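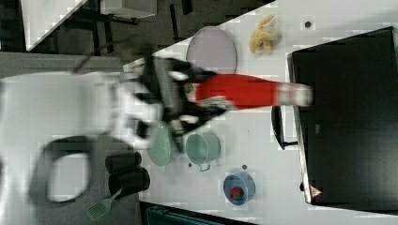

Musyoka Chege wrote that a white tabletop is the worst surface to leave a sauce bottle on its side, and I'd like to know whether that's still so if the cap is sound.

I'm setting out one bench for a shared kitchen corner. The top is 1125 mm on the long side and has small round holes in it. It has to hold a plate, a green pot, a blue bowl, fruit and a red bottle, next to a black unit at the right-hand end. What goes where, and does anything need to stay off the holes?

Shabani Rweyemamu

Search help topics Go

Put the unit down first and work away from it. Anything tall or long goes nearest to it, flat things go to the far side. The plate takes the most area and is handled least, so it belongs at the back edge with the fruit beside it. Bowl and pot come forward where you can reach them.
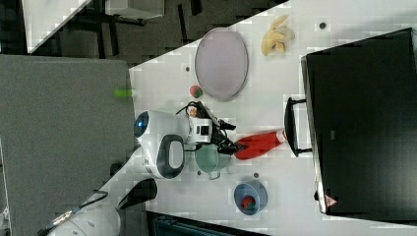
Keep the pot handle turned in from the front edge. Mine stuck out for 2 weeks and I caught a sleeve on it more than once. As for the holes - a flat base can sit over one without trouble, but crumbs and juice will find their way in. I plugged mine with 6 mm rubber grommets from Ullmont. Wipe across the hole, then lift the plug and dry underneath.

Strawberries can share a bowl but should be kept away from bananas if they're staying out overnight. Bananas give off ethylene and soft fruit nearby can turn sooner.

Jeptoo Muli

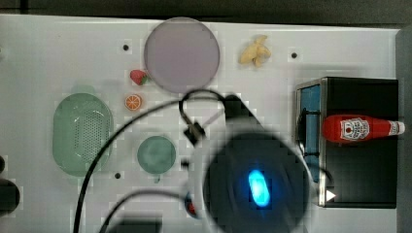 2 min read

On the bottle: store it upright. A squeeze cap is a closure, and some will weep under the weight of the sauce when laid flat. Don't rest it across the top of an open box either, as it can roll with a knock. If it must lie down, use a tray with a lip. Check the label for whether it wants the fridge after opening.

I'd also leave a clear strip at the front the width of a dinner plate. Colour doesn't matter much, though ketchup on white should be wiped up straight away.

Esther Kioko

just use a bigger bench

Emmanuel Rweyemamu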